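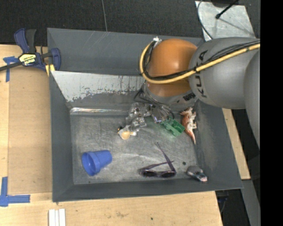
Fig. 1. The grey bin on the bench, clear plastic packaging on the floor of it.

Bin wear and clear packaging - project report
Group 7: Canan Dönmez, Máté Pintér, Yae Imai
2020-02-23

What we wanted to find out

Our question was simple. When a metal bin gets old and scratched, how much harder is it to see clear plastic lying in it? Sorting lines get through a lot of wrappers and bags, and people on the line have to spot what is left at the bottom before the next load goes in. Clear film is the worst for this. We wanted to know if the bin itself makes it worse, and if a cheap liner would help.

The bin

Large, rectangular, sloping walls. Too big for the bench really but we had no other place to put it. We wrote down the wear before starting:

- back wall: dark grey, faint scuffs, pale scratches up near the rim
- sloping panel below it: whitish coating, chipped, worn through to darker grey along the lower edge. Thin dark streaks running down
- strip along the back of the floor: silvery, reflects
- floor: brushed metal, scratched, bright patches in the middle and towards the front

The bright patches turned out to be the main thing, see results. Crumpled film has bright highlights of its own and dark folds, so it has a bit of everything the floor has.

Method

Two people looked, one placed the items. Looker stands with back turned, item goes in, looker turns round and points. We timed it with a phone. Items were crumpled film, flat film and a folded bag, all clear. Each was tried on the bare floor, then on a sheet of matt card cut to fit. Same lights for everything. Yae did the card, which took most of an afternoon becuase the walls slope and the first one was cut too wide.

Results

Bare floor: flat film was slowest by a long way and was missed completely 2 times. Crumpled film was quicker, the folds give it away. Against the reflecting strip at the back everything was bad, even the bag.

With card: all items found, no misses. Flat film still slowest. We did not test the chipped panel seperately, things just slide off it.

Problems

Only two lookers, and both knew what the items were. Also you learn the floor after a while - by the end Máté knew every scratch and could tell what was new. Should have swapped people more. Card also creased in one corner and the crease got pointed at once as film. Left that one in the table.

Next

Recoat the panel, or try a proper matt liner that can be wiped. Card won't last. Zixuan Yu has offered to be a fresh looker if we repeat it in July. Timings table is in the appendix, Canan has the raw sheets.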